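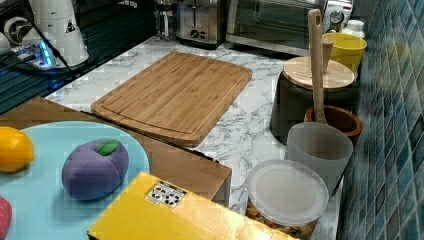

Can you really learn to like getting up at five in the morning?
Ask me in spring. So far I have learned to do it, and liking it has not come up.

November. Day whatever of the early rising. I stopped numbering the entries after the first week when the numbers started to look like a sentence being served.

Up at 5:04, four minutes lost to negotiation. Dark out. The heat hadn't come on yet, so I drank my coffee in my coat, like a man waiting for a train in his own house. I read two pages of the Dimberg book, which Mitra lent me and which started this whole business. Dimberg believes the hour before dawn belongs to the person who claims it. Dimberg also believes in cold porridge and a walk before speaking to anyone, and has evidently never had a neighbor with a leaf blower.

The plan was to use the hour for the novel. The novel has 2,627 words in it, and had 2,627 words in it in September. This morning I opened it, took out a comma, felt that this was progress, and then checked the weather in three cities I don't live in. By six I had put the comma back. 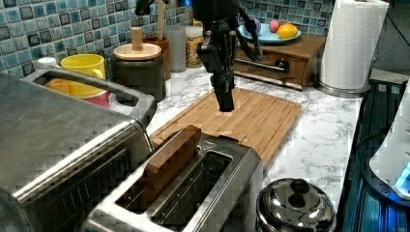 Walked down to the river afterward, because the book says to. It was colder than it had looked from the kitchen, and I had brought one glove. I alternated hands. There's a heron that stands by the storm drain most mornings and I've come to think of it as a colleague. It puts in the same hours as I do, staring at a blank surface, and every so often it gets a fish. We don't discuss this.

Met Mitra Bagheri coming the other way on the footbridge, running, pink in the face, and horribly awake. She's been getting up at five since graduate school and talks about it the way other people talk about their faith. She jogged in place the entire time we spoke.

"How's it going?" she said.

I said it was going very well. I said I felt clearer.

"The third week is hard," she said, so I suppose I didn't look clearer.

She thinks I'm going to bed too late. I told her I'm in bed by ten, and that is true, but I left out the part where I lie there until midnight reading about people who went to bed at nine. She ran off toward the park. I changed gloves.

Bought a roll at Zeltska on the way home. They open at six-thirty and the line is all nurses and men in reflective vests, people who are up early for a reason, and I always feel like an impostor standing among them. The woman at the counter asked if I was just getting off work. I said yes. I don't know why. Now I'll have to keep it up, and I think I may have told her it was the hospital.

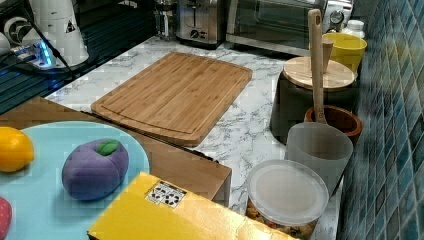

The afternoon was a loss, as they all are now. I get to about two o'clock and a curtain comes down. I read the same paragraph of the Hassanpour report until the words stopped being words, then put my forehead on the desk to think, and thought for forty minutes. When I woke up there was a paper clip stuck to my face and a voicemail from my sister asking why I'd called her at 5:30 in the morning. I had wanted to tell somebody about the heron.

Did some arithmetic once I could see straight. The Drirex alarm clock, the one with the fake sunrise, keeps a running total of the minutes I've "reclaimed." It says 736. I took that out of the hours I've spent napping, yawning, and explaining to people that I get up at five now, and I believe I owe the clock money. The fake sunrise, by the way, is the color of canned salmon. It fades up over the dresser with a recording of birds, and there's one bird in there, on a loop, that sounds like a hinge.

Still, I'll put this down, since it's my diary and I'm allowed to be inconsistent. There was a minute this morning, on the way back over the bridge, when the sky went gray and then yellow behind the water tower and all the streetlights went off at once. I'd never seen them go off. I've lived here eleven years and I think I assumed somebody came around. I stood there with the roll in my coat pocket and one warm hand and didn't want to be anywhere else, including in bed. It passed pretty quickly. A bus came.

Dimberg says to set a small target and write it down where you can see it. I wrote "2,000 words by the end of the month" on an envelope and propped it against the lamp. It was the gas bill, so that's paid late again too. 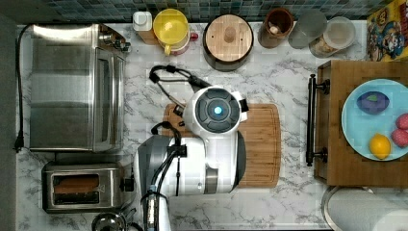

Later, 9:40 p.m.

In bed, early for once. Mitra texted to say the heron was out this evening as well, so it's working a double. Roll was very good. Put both gloves by the door. I've set the clock for five and turned the birds all the way down, and I have promised not to read anything else tonight, starting as soon as I finish this chapter on sleep.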